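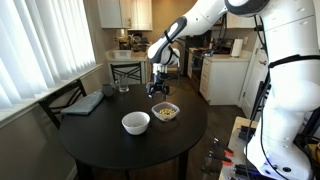 풋팟 보정은 꼭 트랙에서 해야 하나요?

거리를 정확히 아는 평지 코스면 어디든 됩니다. 트랙이 제일 편할 뿐이고, 강변 자전거길 거리 표시 구간도 괜찮아요.

홈 | 제품 | 설명서 | 다운로드 | 문의

인쇄하기 | 이메일로 보내기

Cevus 러닝 풋팟 사용 설명서
4장. 장착, 연결, 거리 보정

5월 22일 개정. 이전 판 갖고 계신 분은 4.3만 다시 보시면 됩니다. 나머지는 오타 수정 정도.

4.1 신발에 달기

준비물: 풋팟 본체, 끈 클립, 평소 뛰는 신발. 새 신발은 나중에.

1. 클립 아래판을 신발끈 밑으로 밀어 넣습니다. 끈 두 줄이 걸리게.
2. 본체를 위에서 눌러 끼웁니다. 딸깍 소리 날 때까지.
3. 화살표가 발끝 쪽. 거꾸로 달면 케이던스는 나오는데 거리가 엉망입니다.
4. 손으로 잡고 흔들어 봅니다. 덜렁거리면 끈을 한 칸 더 조이세요.
5. 왼발 오른발 상관없음. 단, 한번 정했으면 계속 그 발로.

참고: 끈 없는 신발(고무줄, 다이얼식)은 별매 Damasceno 밴드를 씁니다. 밴드 장착은 6장.

주의: 발등이 눌려 저리면 바로 빼세요. 클립 위치를 한 칸 아래로 내리고 다시. 그래도 저리면 밴드로 바꾸는 게 낫습니다.

4.2 Lodau 앱과 연결

휴대폰 블루투스 켜고 시작. 시계에 바로 연결하실 분은 5장으로 가세요.

1. 앱 실행 > 내 장비 > 추가.
2. 풋팟을 바닥에 톡톡 두 번. 초록 불이 깜박이면 대기 상태입니다.
3. 목록에 "Cevus"가 뜨면 선택. 여러 개 뜨면 본체 뒷면 일련번호 끝 네 자리를 확인하세요. 대회장이나 동호회 모임에선 남의 게 잡히는 일이 많아요.
4. 키, 체중, 신발 사이즈 입력. 대충 넣지 마시고요, 첫 보정 전까지는 이 값으로 보폭을 계산합니다.
5. 저장. 초록 불이 꺼지면 끝.

연결이 안 될 때
- 다른 앱에 이미 물려 있는지 확인. 한 번에 하나만 됩니다.
- 배터리. 빨간 불 세 번이면 교체.
- 오류 927: 펌웨어가 앱보다 오래된 경우. 설정 > 업데이트 누르고 끝날때까지 앱을 닫지 마세요. 업데이트 후엔 보정값이 초기화되니 4.3부터 다시.
- 1월 이전에 등록한 기기는 계정에서 한 번 삭제하고 새로 추가.
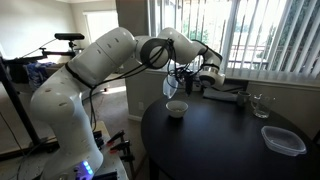

그림 2. 어두운 색 둥근 탁자와 흰색 로봇 팔

4.3 거리 보정

제일 많이 건너뛰는 부분. 하프나 풀 준비하시는 분은 꼭 하세요. 짧은 거리에선 티가 안 나도 장거리로 가면 오차가 계속 쌓입니다.

보정 거리는 2,000 m. 400 m 트랙 다섯 바퀴, 1번 레인 안쪽 선 기준입니다. 바깥 레인으로 돌면 거리가 늘어나니 안 됩니다.

1. 몸 풀기 먼저. 가볍게 10분.
2. 앱에서 내 장비 > Cevus > 보정 > 새 보정.
3. 거리 칸에 2,000 입력. 단위가 m인지 꼭 보세요. 마일로 돼 있으면 설정에서 바꾸고 다시 들어옵니다.
4. 출발선에 서서 '준비'를 누릅니다. 진동 한 번 오면 출발.
5. 평소 조깅 속도로 일정하게. 막판 스퍼트 금지.
6. 도착선에서 멈추고 '완료'. 지나쳐서 걷지 말고 그 자리에서 누르세요.
7. 화면에 보정 계수가 나옵니다. 저장.

계수가 이상하게 크거나 작으면 화면에 노란 표시가 뜹니다. 이때는 저장하지 말고 한 번 더 뛰세요. 바퀴 수를 잘못 센 경우가 대부분입니다. 두 번째도 노란색이면 클립 방향을 확인하고(4.1의 3번), 그다음에 문의 주세요.

참고: 조깅이랑 대회 페이스 차이가 큰 분은 보정을 2개 저장할 수 있습니다. 이름을 '이지', '레이스' 식으로 붙여두면 덜 헷갈림. 뛰기 전에 골라야 하고 뛰는 중엔 못 바꿉니다.

주의
- 비 온 뒤 미끄러운 트랙에서는 하지 마세요.
- 트레드밀 표시 거리로 보정 금지. 기계마다 벨트 오차가 다릅니다.
- 신발 바꾸면 보정도 다시. 같은 모델 새 켤레도 마찬가지예요.
- 유모차 밀면서 한 보정은 유모차 없이 뛸 때 안 맞습니다.

4.4 케이던스 알림 설정

선택 사항. 필요 없으면 넘어가세요.

1. 알림 > 케이던스 > 켜기.
2. 기준값 입력. 공장 초기값은 172입니다. 본인한테 안 맞을 수 있으니 일주일쯤 그냥 뛰어보고 평균값을 보고 정하세요.
3. 허용 범위 선택: 좁게 / 보통 / 넓게.
4. 알림 방식: 진동, 소리, 둘 다.

한꺼번에 많이 올리지 마세요. 종아리 뭉칩니다. 통증 있으면 알림 끄고 쉬기.

언덕 코스에서는 알림이 자주 울립니다. 정상이에요. Zistberg 코스 팩을 받으신 분은 '오르막 제외'를 켜면 경사 구간에서 조용해집니다. 기본 코스에는 이 메뉴가 안 보입니다.

4.5 대회 전날 점검

- 배터리 잔량. 절반 밑이면 새 걸로. 여분은 짐 가방 말고 허리 벨트에.
- 대회 신발에 맞는 보정이 선택돼 있는지.
- 자동 일시정지 끄기. 급수대에서 걸을때 기록이 끊깁니다.
- 클립 한 번 더 흔들어 보기.
- 전날 밤 펌웨어 업데이트는 하지 마세요. 보정값 날아갑니다(4.2 오류 항목 참조).

대회 공식 거리하고 앱 거리는 조금 다르게 나올 수 있습니다. 코너를 바깥으로 돌거나 사람 피해 뛰면 실제로 더 뛰게 되니까요. 대회 기록은 주최측 칩 기록으로 보세요.

4.6 뛰고 나서

1. 앱에서 '종료' > '저장'. 저장 안 누르고 앱을 내리면 임시 기록으로만 남습니다.
2. 풋팟을 빼서 마른 천으로 닦기. 물티슈까진 괜찮고 세제는 안 됩니다.
3. 클립은 신발에 둬도 되지만 신발을 세탁할 땐 꼭 빼세요. 건조기 금지.
4. 2주 이상 안 쓸 거면 배터리를 빼서 따로 보관.

임시 기록 살리는 법은 7장에 있습니다. 앱을 지웠다 다시 깔면 임시 기록은 못 살려요.

이전 장: 3장 각부 명칭 | 다음 장: 5장 시계 연결

인쇄하기 | 이메일로 보내기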